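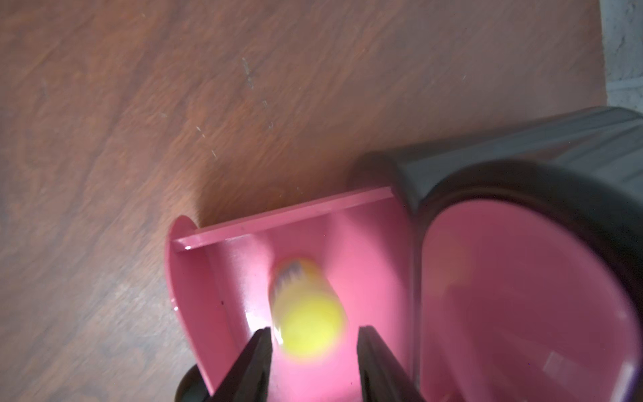
Yeshi Feyisa asked at the end of the last session whether a scratch has to be sanded out before oil goes on, or whether the oil will hide it. The answer depends on which way the scratch runs and how deep it is, so it goes at the front of this handout.

Unit 4: Surface wear and simple repair of wood

1. Reading a scratch

Pale scratches on a brown surface usually mean the finish is broken but the wood fibers are mostly whole. Light scatters off the rough edges and the line looks white. Wipe it with a damp cloth. If the line goes away while wet and comes back as it dries, oil or wax will cover it. If it stays pale when wet, something else is in the groove, often old wax, chalk or plaster dust. Brush that out first with a soft brush.

Run a fingernail across the line. If the nail catches, the scratch has gone past the finish and needs sanding or filling.

2. Grain direction

A scratch that runs with the grain is easy to lose. One that cuts across it shows up from every angle, even after two coats. Swirled figure is the hard case, as the grain turns under the scratch and you have to change your sanding direction as you go. Work in short strokes. Do not use a power sander on swirled figure for this course.

3. Oil and wax

Oil soaks in and darkens the wood. Wax sits on top and can be taken off again with mineral spirits. Oil will not go through wax, so strip the wax first.

Apply oil with a lint-free cloth, leave it for 90 minutes, then wipe off whatever has not soaked in. Let it dry overnight before the next coat. Oily cloths can catch fire on their own. Lay them flat outdoors to dry or put them in the metal can with water in it.

4. Case: the Taltham benches

Nipon Prasertsri's survey of the Taltham reading room recorded 526 marks on the bench tops. Of these, 482 were in the finish only and were treated with wax. The rest went into the wood and were sanded by hand. Compare this with the Brultton tables (reader, page 31), where every top was sanded whether it needed it or not and the veneer was worn through at the corners.

5. For next time

Read the Wannasri chapter on fillers, up to the section on shellac sticks.

Bring one piece of scrap wood with at least one scratch across the grain. Test it wet and dry and write down what you see.

Apinya Duangkaew will run the bench session. Sleeves rolled up, hair tied back.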